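Choosing the Cabinet for the Shared Kitchen

Dear neighbors,

Many of you asked me in the stairway what is happening with the storage in the shared kitchen on Gamage Street. I promised to write it down for the June newsletter, so everybody can read the same thing and I do not have to remember what I told to whom.

The old shelves came down in spring. They were bending in the middle, and the lower one had a smell which no cleaning could remove. From that time the pots, the big rice cookers and the folding tablecloths are living in boxes under the window, and each group that cooks there has to open all the boxes to find one lid. Rokeya Ranasinghe has put labels on them, for which I thank her very much, but people put things back in the wrong box anyway. I did it also.

We looked at three cabinets. The first was from Ferkora and it was the cheapest, 249 dollars with delivery. I went to see it in the shop in Prukbridge. The doors are nice, but the shelves inside are fixed and the distance between them is too small for our tall pot. The second was a used one from a restaurant in Flerton that is closing. It is very strong and would cost us nothing, only the transport. Sadly it is also deeper than the place we have, and the door to the yard would not open completely. I measured it two times because I wanted it so much.
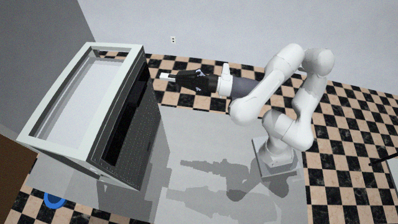
The third one costs 294 dollars and it is the one I recommend. The shelves can be moved up and down, and the doors close softly, so the family on the first floor will not hear us on Sunday morning. It comes in parts. Anjana Karunaratne has put together the same model at her sister's house and she told me it took almost a whole afternoon, mostly for the hinges. She is willing to do it again if two people come to hold the sides.

A few words about where it should stand. Some of you prefer the wall beside the stove, as the pots would be near. I understand this, but the steam goes exactly there, and I think the old shelves became soft for the same reason. My proposal is the wall across from the sink. It is dry, and there is no socket that we would cover. The wall is brick under the plaster, so we can fix the cabinet well to it. Please let us really do this and not leave it for later — children come to the cooking evenings, and they like to pull on doors.

The top shelf I would keep for things we use once or twice in the year, for example the large steamer and the lanterns. Heavy pots should go at the bottom. Oil and flour stay in the pantry as before, because the key for the pantry is with the cooking groups only.

If you have another opinion, please write it on the sheet next to the mailboxes before I order. You can also ring my bell after six in the evening. And if somebody has the missing lid of the blue pot at home, I would be happy to find it at the kitchen door, no questions will be asked.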